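Visit to the Dasel works, 1 April 2021

Prokport runs four robot arms at Dasel now, the last one put in last November. We were shown the test bench first, then the packing line. Each arm handles 760 parts a shift. The old target by hand was 200 per person.

Staff who used to pack now load trays, check labels and clear stoppages. Two have trained on the Swanson controller and set up new jobs themselves – a full day's work at first, less now. Shifts start an hour later than before. The canteen is good.
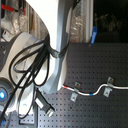

One of the packers wrote in afterwards to say the lifting is gone and her back is better for it, but she talks to fewer people in a day than she used to.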